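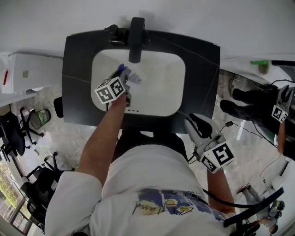 Suryani Menon wrote:
I would not put vinegar on any stone, black or white, and I am surprised that three people in the other thread recommend it. If it is real marble, the acid eats the polish and you get dull rings which no cleaner will take away. Please test first what you have.

pell_ow wrote:
Vinegar is fine if you dilute it. I have used it for years on my dark top and there is not one mark on it.

Suryani Menon wrote:
Then your top is perhaps granite or quartz, and it can bear it. The question was about a matt black top with light veins. From veins only you cannot tell. There is real marble like this, there is soapstone, there is porcelain printed to look the same. Each one wants other treatment.

tidewrack wrote:
OP here, sorry for starting the second thread, the first one became too long for me to follow. To repeat the problem: we have very hard water, and behind the tap there comes a whitish film on the black surface. With the basin it is no trouble, I wipe it and it is white again. On the black part everything is visible, each drop. The flat was already furnished when I bought it and the seller did not know what the material is. He only said "it is the Kellero one", which helps me nothing.

gorsefield wrote:
Kellero sold both, stone and compact laminate, so no, it does not help. Is it cold when you lay your hand on it for a minute? Can you see the underside from inside the cupboard?

tidewrack wrote:
Cold, yes. The underside is grey and a little rough, and the veins do not go through as far as I can see with a torch.

gorsefield wrote:
Veins not going through sounds like porcelain slab to me. Then you can be much less afraid. Ordinary limescale remover, left for 4 minutes, rinsed well. I do mine like this every second week.

Suryani Menon wrote:
I do not agree that one can say it from a torch. Many real stones have a vein only in one layer, and it may leave the slab before it reaches the back. Put one drop of lemon juice in a corner nobody looks at, behind the soap dish for example, and wait. If it makes small bubbles or leaves a dull spot, it is a stone with lime in it and you must stay with neutral soap.

pell_ow wrote:
So vinegar is forbidden but lemon is allowed?

Suryani Menon wrote:
One drop, in a corner, once. It is a test and not a cleaning.

hobnail_jo wrote:
May I say something about the matt finish, as it is forgotten here. With matt surfaces the film is often no limescale at all. It is rest of soap, or worse, of polish. I had the same greyness and I fought it with descaler the whole of January. At the end it was the Rinon spray which I used each evening to make it nice! It builds a layer and the layer catches everything. I washed it down with hot water and a little washing soda, two times, and it was black again.

tidewrack wrote:
Now I feel caught. There is a bottle of Rinon under the basin. The seller left it and I have used it since I moved in.

hobnail_jo wrote:
Then begin there, before you buy anything.

gorsefield wrote:
Washing soda and then a dry microfibre cloth after each use. The cloth does more than all the bottles. Our water is at 400 ppm and I have no film, only a wet cloth hanging on the radiator.

pell_ow wrote:
Who dries the bathroom after every hand wash? We are five in the house. I would rather have a softener for the whole flat. We paid 752 for ours with the fitting, an Aksoy, and the kettle is also clean now.

gorsefield wrote:
It is a lot of money for a top which can be wiped.

Suryani Menon wrote:
A softener does not take the minerals out, it exchanges them. You can still get spots when the drops dry, only they go away more easily. For a black surface I would still wipe. In the evening once is enough, if one is not so strict.

tidewrack wrote:
Update: I did the lemon drop behind the toothbrush glass, ten minutes, no bubbles and no spot. Then the washing soda on the left half only, to compare. The water in the bucket came out like milk. The left half is clearly darker now, my husband saw it without being told. Tomorrow I do the other half. A small white edge stays directly at the foot of the tap, this is perhaps the real limescale.

hobnail_jo wrote:
Very good! For the edge, lay a strip of kitchen paper with citric acid around the foot and take it away after a few minutes. As your drop made nothing, it should be all right. Mind the tap's finish.

pell_ow wrote:
Or vinegar.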